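**February, takeout bag task – afternoon**

Back on the Pamell arm by remote control, and I finally have the hang of it (mostly!). We're at 58 demos for the bag task now, 30 of them from today. I slowed the close speed way down and the paper pinch feels much better on the leader side.
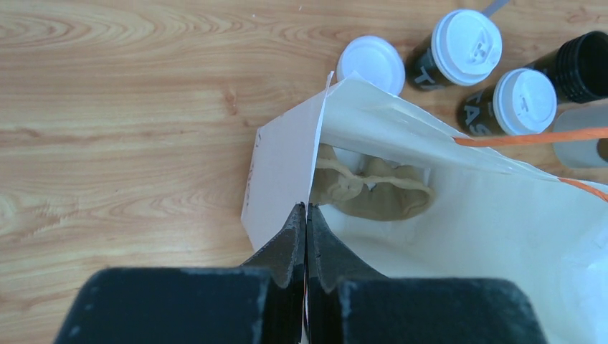 ## Grip notes

- Both fingertips on the top edge of the white paper, nice and close together.
- Keep clear of the orange string – I'd like handle grabs as a separate set.
- Cups stay on the table for now. Ask Zusto about lag.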